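About Drisach

Drisach is a small teaching studio for basketry, chair seating and simple hand weaving. We run day courses, evening groups and a longer course over five months for people who want to work through a whole set of techniques in order. Most of our students come with no experience, and the beginners' classes are planned on that basis.

How we started

The studio began as a weekly evening group in a rented hall, with one set of tools shared between everyone. The group was called Bateck Baskets, after the building, and some of our older students still use the name. When the hall was sold we moved to the ground floor of the Stoyanova building, where we have been ever since. We took on a second room two years later and began the chair seating courses there.

What we teach

Willow basketry is the largest part of what we do. The first course covers a round base, upsetting the sides, a plain weave and a simple border. You take home a finished basket at the end of the day. After that there are courses on square work, frame baskets, lids and handles.

Chair seating covers cane, rush and cord. Students bring their own chair, and we ask to see a photograph of it before you book so that we can tell you if the joints need repair first. We don't repair frames ourselves. A standard six-way cane seat takes most people two full days and some homework.

Weaving is taught on small frame looms and rigid heddle looms. There are no floor looms at the studio. If you would like to learn on one, we are happy to suggest other places to ask.

Classes and groups

Day courses run from 10 in the morning until 4 in the afternoon, with a break for lunch. We take no more than 10 students on a day course. Evening groups are smaller and are meant for people who have already done at least one course with us. You bring your own project and a tutor is there to help.

The long course starts each September. It meets once a week and ends with a piece of your own design. Places are offered first to people on the waiting list.

Materials

Willow, cane, rush and yarn are included in the course fee unless the listing says otherwise. Our willow is soaked before each class, so late changes to a booking are difficult for us. Tools are provided and stay at the studio. A basic set can be bought at the front desk, made up of a bodkin, side cutters, a small knife and a rapping iron. Cane and seagrass are also sold by weight to students who want to carry on at home.

The Duvuvov Library

We look after a collection of 348 books, pamphlets and pattern sheets on basketry and textiles, known as the Duvuvov Library. Much of it is out of print. Current students may borrow two items at a time for up to three weeks. Pattern sheets can be copied at the studio but can't be taken away.

Getting here

Bus 22 stops at the end of the road. There are a few parking spaces behind the building, shared with the other tenants, and the yard gate is locked at 6 in the evening. Both teaching rooms are on the ground floor and there is a level entrance from the yard. Please let us know when you book if you need a higher table or a particular kind of chair.

Booking

Courses are listed on the bookings page, and new dates are added every few months. A place is confirmed once the fee has been paid. If you cancel with more than two weeks' notice we will refund the full amount or move you to another date.

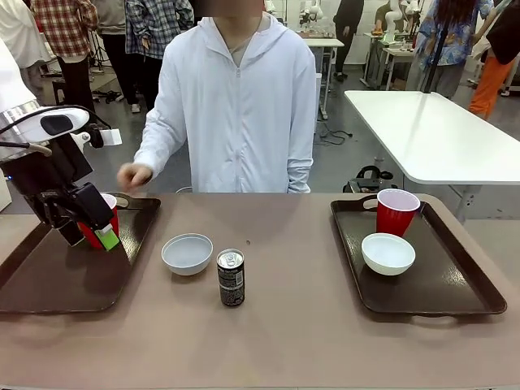
If you cancel later than that, we can refund you only if the place is filled from the waiting list. You are welcome to send a friend in your place at no charge, provided you give us their name before the class begins.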